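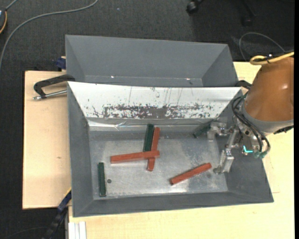
Figure 1. Two gray bins, front and rear, on pale wooden work surfaces.

Menu Prices and Rising Costs at a Small Restaurant Chain
Project report, Introduction to Business Research
Group members: A-yeong Byun, Zsolt Sipos, Piret Petrauskas
Project advisor: Gintarė Rätsep

1. Background

Bretix is a family-owned chain of casual restaurants in Rernville and the towns nearby. It serves breakfast and lunch all week and dinner at the larger locations. At the time of our project it had 13 restaurants. Like most businesses of its kind, it spends most of its money on food, wages, rent and power, and the managers we spoke with said that all four had gone up since the previous year.

Our group wanted to know what a chain like this does when its costs rise. Raising every price by the same amount is the simplest answer, but it is easy to see from any menu that restaurants don't work that way. Coffee may stay at the same price for years while a steak changes twice in one season. We looked at which prices moved, which ones stayed put, and whether regular customers noticed.

2. Questions

We agreed on two main questions in the first meeting:

Which kinds of menu items had their prices raised, and which did not?
Do customers know which prices have changed?

We also planned to look at portion sizes. This part was dropped, and the reason is given in section 6.

3. How we collected the data

Menu prices. Bretix prints new menus in the spring and in the fall. Pao-chu Peng, the operations manager, gave us paper copies of the last four menus. Zsolt typed the prices into a spreadsheet and Piret checked them against the paper. The full sheet has over 300 price entries. From this we picked 15 items that appeared on all four menus under the same name and with the same listed ingredients. Items that had been renamed or changed were left out, even if they were close to the old version. A club sandwich that went from turkey to chicken, for example, could not be compared fairly.

Customer survey. A-yeong and Piret handed out a one-page survey at two of the restaurants in October, between the end of the lunch rush and 4 p.m. We stopped when we had 100 completed forms. The survey asked how often the person ate at Bretix, what they usually ordered, and whether they thought the price of certain items had gone up, gone down or stayed the same since the spring.

Interviews. We talked with Ms. Peng and with the managers of the two restaurants where we did the survey. Each conversation took less than an hour. We took notes and did not record them.

4. Results

4.1 Menu prices

No item on our list got cheaper. Most of them went up at least once over the four menus. The largest increases were on dinner plates with beef and on the fish special. Egg dishes went up on one menu and then stayed level, although the managers told us that their egg costs had moved up and down several times in between.

Three items did not change at all: regular coffee, the plain pancake stack and the grilled cheese sandwich. Ms. Peng said this was on purpose. In her words, people use coffee and pancakes to decide if a place is expensive. The grilled cheese is ordered mostly for children, and the company believes that parents choose where to eat partly by what the kids' food costs.

Extras were a surprise to us. We had not planned to study them, but Zsolt noticed while typing that the side dishes and add-ons (extra bacon, avocado, a second egg) had gone up on every menu. In percentage terms these were bigger changes than anything on our list of main items - the prices are low to begin with, so a small amount in cents makes a large share.

4.2 What customers noticed

Most people who filled out the survey said that eating at Bretix had become more expensive. When we asked about single items, the answers were much less accurate. A majority thought the price of coffee had gone up, which was wrong. Fewer than half knew that the beef plates had gone up, even among those who said they ordered them.

People who came in at least once a week did better than the others, but the gap was smaller than we expected. Very few respondents mentioned the extras when we asked in an open question what had changed. One wrote that the total on the check "creeps up" and that she could not say where.

4.3 What the managers said

Both restaurant managers said that wages were a harder problem than food. Food costs can be handled to some degree by changing the specials or buying a different cut. If a server or cook leaves for a better-paying job, the shift still has to be covered. One of the two restaurants had stopped serving dinner on its slowest evenings for this reason. The manager there said the change saved money on labor and power, and that some regulars were still upset about it.

Repairs came up as well. The same manager had a walk-in cooler repaired twice during the summer and said the second bill wiped out most of what the restaurant had saved by closing early. The company buys its kitchen equipment through a dealer called Bhardwaj and was getting a quote for a replacement when we visited.

5. Discussion

The results suggest that Bretix raises prices where customers are least likely to compare. Coffee and pancakes work as signs for the whole menu, so they are kept steady. Dinner plates and extras carry most of the increase. This matches the general idea from our course textbook that shoppers remember the prices of only a few products.

The survey answers make the picture less simple. If people believe that coffee has gone up when it has not, then holding the price down may not be doing what the company hopes. It is possible that respondents were thinking of coffee prices in general, including what they pay at other places. Our survey did not ask about this, and it should have.

We also think the shorter evening hours are a kind of price increase, in the sense that the customer gets less for the same money spent on the drive. We did not find a good way to measure it.

6. Limits and problems

The survey was done in the afternoon only, so dinner guests are mostly missing. This matters for the questions about beef plates.

Two restaurants are a small part of the chain, and both are in Rernville itself. The Grenden location, which is the newest, has a different menu layout and may have given other answers.

We wanted to weigh portions, but there were no written records of earlier portion sizes to compare with. Ms. Peng said sizes had not changed. We have no data for or against this.

7. Division of work

Zsolt Sipos: price spreadsheet, section 4.1
A-yeong Byun: survey design, survey, section 4.2
Piret Petrauskas: checking of prices, survey, interview notes, section 4.3

Sections 5 and 6 were written together. The survey form and the list of items are in the appendix, which was handed in on paper.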